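Student Projects » Automation and Safety » Project Reports

Good Practice for a Ceiling-Mounted Arm in a Shared Table Cell

Project report submitted by Sizwe Mkhize
20 Jun 2020

1. Purpose of the project

The project set out to write a short set of working rules for a robotic arm fixed overhead and used to sort household objects on a table. The teaching laboratory already holds rules for arms bolted to the floor or to a bench. Those rules assume that the operator can see the base of the arm and can mark a line on the floor beyond its reach. Neither assumption holds well when the arm hangs from the ceiling, and students had been adapting the bench rules by hand, each in a different way.

The work was limited to a simulated cell, built for the module under the name Drondano. No physical arm was used at any stage. The rules are therefore offered as a draft, to be checked against real equipment before they are adopted.

2. Method

The existing bench rules were read line by line and each was placed in one of three groups: usable as written, usable with changes, or not usable. Rules in the second group were rewritten. New rules were then drafted for hazards which the bench rules did not cover, chiefly the fall of a held object and the presence of tall items beneath the gripper.

Each draft rule was tested in simulation by running a sorting task with the rule in force and again with it removed. A total of 400 runs were completed in May. A run was stopped and logged if the gripper touched anything other than its target, or if an object was released above the agreed height. The log holds 1437 entries, the greater part of them routine notices of the start and end of a movement.

3. Layout of the cell

The arm is attached at the top of the room and works downward over a perforated table. The objects were chosen to differ in height and shape, from a flat plate to an upright bottle, and two crates were placed on the right of the table. 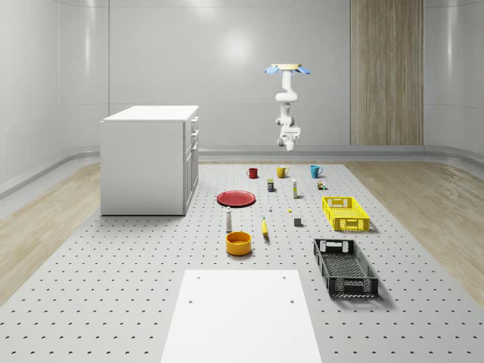
Figure 1. The simulated cell, with the gripper held clear of the objects and the yellow and black crates at the right.

The layout matters to the rules in one respect in particular. A low object standing close to a tall one cannot be treated on its own, as the gripper must pass the tall one to reach it. The bench rules deal with reach and speed but say very little about neighbours. The draft accordingly asks the operator to plan from the tallest item in the area and to set the travel height from that item alone.

4. Draft rules

4.1 Before any movement, the operator shall confirm that the gripper is above the travel height. If it is not, it shall be raised straight up before any sideways movement is made.

4.2 The travel height shall be set from the tallest object on the table, including crates and other fixed items. It shall be set again whenever an object is added.

4.3 No person shall reach over the table while the arm is powered. This applies equally when the arm is still.

4.4 A held object shall not be carried over the edge of the table.

4.5 Objects shall be released only when they are in contact with the surface or with the floor of a crate. Dropping from a height is not permitted, even for soft items.

4.6 After an emergency stop, the operator shall assume that the gripper may open. The area beneath it shall be kept clear until the held object has been removed or set down.

4.7 Changes to the layout shall be entered in the cell record, with the name of the person who made them.

5. Findings

Rules 4.1 and 4.2 had the clearest effect. With both removed, most stopped runs were caused by sideways movement at too low a height. Rule 4.5 slowed the task, and two members of the group questioned whether it was needed for light objects. It was kept, on the ground that the operator should not have to judge weight during a run.

Rules 4.3 and 4.6 could not be tested, as the simulation contains no people and does not model a loss of power at the gripper. They rest on the reading of the bench rules and on discussion with laboratory staff.

6. Further work

The draft should be tried on a physical cell by operators who took no part in writing it. Rule 4.2 would also benefit from a simple check in the control software, so that a movement is refused when no travel height has been entered. The cell record form is given in Appendix A and the full list of stopped runs in Appendix B.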